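Trindero Tabletop Finish Oil, Satin
Wastham Wood Care > Oils and finishes > Tables and counters

Hard-wearing wipe-on oil for indoor wood. Tables, butcher block, desks, shelves. One can, no mixing, no primer.

In stock. Ships next working day if you order before noon.

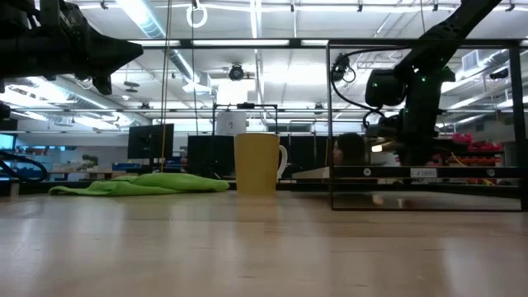
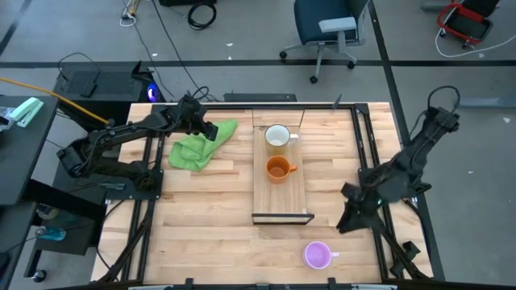
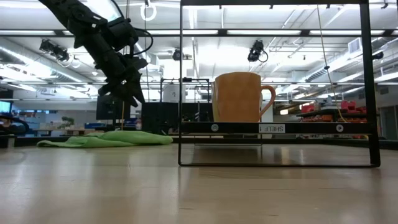 Light-colored tabletop with a green cloth, three views.

What you get
One can, 700 ml, resealable lid. Applicator pad taped under the lid — don't throw it out with the wrapping, people do. Instruction leaflet. Cloths not included, see bottom of page.

Coverage
One can does two coats on most kitchen tables. Bare, thirsty wood takes more on the first coat, a lot less on the second. End grain drinks it. Buy a second can if you're doing a long counter, colors are clear so there's no batch matching to worry about.

Sheen
Satin only for now. Gloss is discontinued, matte is coming back in April. The satin sits a bit shinier than the old Vanex satin, closer to what we used to sell as semi. If you want it flatter, rub back lightly with a gray pad once it's fully cured.

How to use
Sand to 180, no finer. Vacuum, then wipe down. Stir the can, dont shake it. Thin coat along the grain. Leave 15 minutes, wipe off everything that hasn't soaked in. Everything. Sticky patches are nearly always oil left sitting on top.
Second coat the next day. Same again. No sanding between unless you feel nibs.

Drying
Touch dry overnight in a warm room. Light use after two days. Full cure takes longer, so go easy — no wet glasses, no hot dishes, no tablecloth for the first two weeks. Cold garages double all of this.

IMPORTANT: oily rags can catch fire by themselves. Lay them out flat outdoors to dry, or soak in water and seal in a metal tin. Never bunch them up in the trash.

Care afterwards
Damp microfiber, plain water, dry it off. A drop of dish soap for grease. No bleach, no scouring powder, no spray polish with silicone in it (you'll never get another coat to stick). Dull spots can be patched, just feather the edges out.

Not suitable for
Outdoor furniture. Floors. Laminate or anything already varnished, it has nothing to soak into and will stay tacky. Test teak and other oily woods on the underside first.

Sizes and codes
TR-545 Satin, 700 ml can
TR-64 Satin, sample bottle, enough for a test board
TR-90 Applicator pads, spare pack

Goes with
Lam lint-free cloths, washable
Vanex gray finishing pads
Wastham wood filler, light and medium

Returns
Unopened cans only, recipt needed. We can't take back opened oil. Damaged in the post — send us a photo of the box and the can before you wipe it up.

Pick up from the Wastham counter also available, choose at checkout.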